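Sorting out next year's kit list

It's that time again! The equipment bids for the robot bench go in on Wednesday, and I've spent most of this week with a spreadsheet, a cold cup of tea and Costel Bogdan, who keeps adding rows faster than I can delete them.

The big question is hands. We've asked Predier for a price on a second gripper with softer finger pads (the flat glossy things are the ones everyone moans about), and Dranora have quoted us for a jointed hand on a 24-month lease. I like the lease. Costel would sooner buy outright and be done with it, and he has a point, as we'd own nothing at the end of my plan except a folder of invoices.

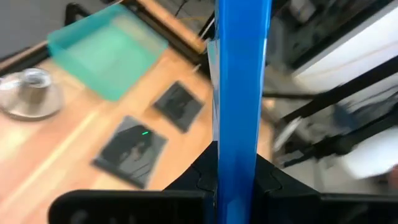
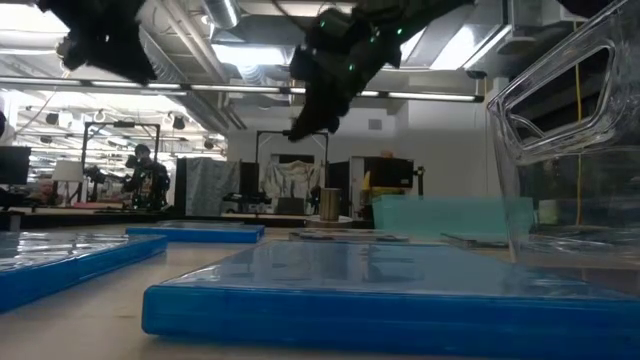 Work at the bench, blue plastic and all.

Then there are the boring bits, which always cost more than I expect. Spare fingers come in packs of 4 and we'll want 3 packs to see us through to next May. I've put in for cable, fixings, more trays and a proper set of things to practise picking up, so that we can stop borrowing them from each other's desks. Storage is on there too, but it's right at the bottom and I'm not hopeful.

I've also held back 20 per cent for repairs. Last year I left that line out altogether and ended up going cap in hand to the Lazăr budget for a replacement motor, which was a bit embarrassing for all of us. They were very nice about it, and I'd still like to avoid a repeat!

One thing we've dropped is the extra arm from Irnlow. It's a lovely machine, but the delivery time is long and we'd need somebody trained on it before it earned its keep. I'd rather we got more hours out of what we've got, so training time goes on this year's list and the arm can wait for the next one.

If you use the bench and there's something you're desperate for, tell me or Costel before Wednesday lunchtime. Please bring a price with you, even a rough one, and a part number if you've got it. I'll put the final list up once it's been signed off.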